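How Fast Do Towels Really Dry? Our Household Fabrics Project

Our group loved this topic from day one! Everyone at Vondura Hall complains about damp towels, so we wanted to find out how much the weave and the way you hang a towel change the drying time. We bought cotton towels from two shops, Jaidee and Veson, soaked each one with 200 ml of tap water and weighed them every ten minutes on a kitchen scale.

The first big surprise was folding. A Jaidee towel spread flat over the rack was dry in 109 minutes, and the same towel folded once over the bar took 178. We ran that pair again on Sunday because we didn't believe it, and the gap was still there! 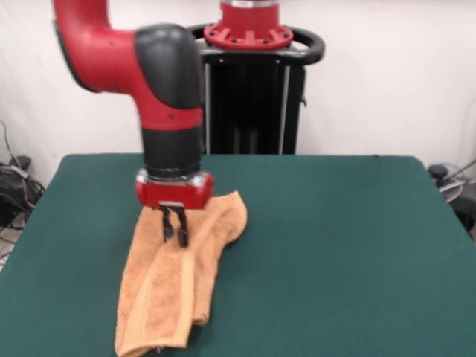

Weave mattered too, though less than we had guessed. The waffle towels from Veson beat the terry ones every time, even with the window shut. Our best idea is that the little squares let more air reach the threads, but we would need a humidity meter to check.

Next term we want to try linen, and maybe borrow the drying room at Flastusitz, where the air stays at one temperature all day.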